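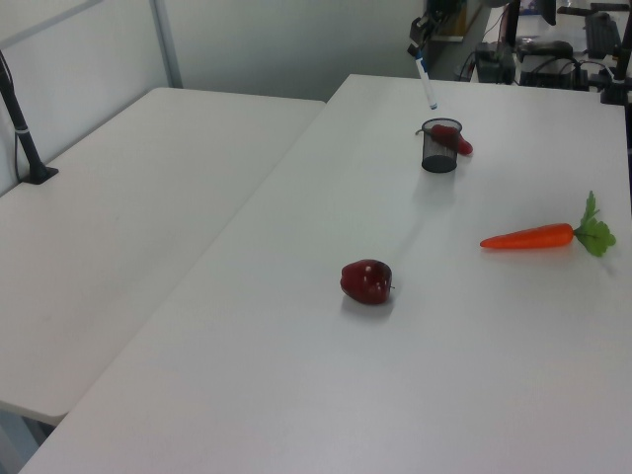
Figure 4. The marker task at the Tuvbridge open day. The arm holds the pen above the mesh cup; the pepper lies across the rim.

4.2 The open day

The second part of the study took place at the Tuvbridge laboratory during its public open day on 23/07/2021. Visitors came through in small groups and stayed at the bench for as long as they liked. We had two aims. The first was to see whether the placing routine described in Section 3 would hold up when people outside the project chose the layout of the table. The second was to record what those people expected the arm to do before it moved.

The task was the same for every group. The arm picked up a whiteboard marker and had to put it in the pen cup. Before each run, one visitor was invited to arrange the other objects on the table in any way they wished, provided that the cup stayed upright and within reach. The objects came from the set used in the Grerkau trials and included an apple, a carrot and a chili pepper. Figure 4 shows one such layout. The apple and the carrot are well clear of the cup, but the pepper rests on its rim, with the tip hanging past the side.

Layouts of this last kind had not been part of our own test plan. In the laboratory trials we had put objects next to the cup, in front of it and behind it, but never on top. Visitors did it often, and children did it more than adults. When asked, most said they wanted to make the job harder. One visitor had expected the arm to take the pepper away first and was surprised to hear that the routine had no step for this. The controller treats whatever lies on the rim as part of the cup and looks for the largest free part of the opening.

We logged 80 runs over the day. In 17 of them something was lying across the cup when the arm started its approach. The marker ended up in the cup in most of the open-cup runs, and the failures there were of the type already reported, with the pen catching on the rim and tipping outwards. The results for the covered cup were less even. Where the object left a clear gap on one side, the arm usually found it. Where the object lay across the middle, the arm tended to stop above the cup and wait until the operator ended the run. We counted these stops as failures, although several visitors told us they thought the arm had done the sensible thing.

Before each run the visitor who had set the table was asked to say whether the marker would go in. Mervyn Cheetham wrote down the answers and Walter Rivadeneyra operated the arm. Neither of them commented on the layout until the run was over. Visitors were too hopeful about the covered cup and, to a lesser degree, too doubtful about the open one. Those who had already watched another group gave better guesses than those who had just arrived. We did not record ages or occupations, so nothing further can be said about who guessed well.

Two limits should be noted. Groups could see the layouts made by the group before them, and a popular idea was often copied, so the runs are not independent. The lighting was also left as it normally is in the room, and we made no attempt to match it to the conditions at Grerkau. The covered-cup layouts were later rebuilt from the log and repeated without visitors present; those runs are reported in Section 4.3.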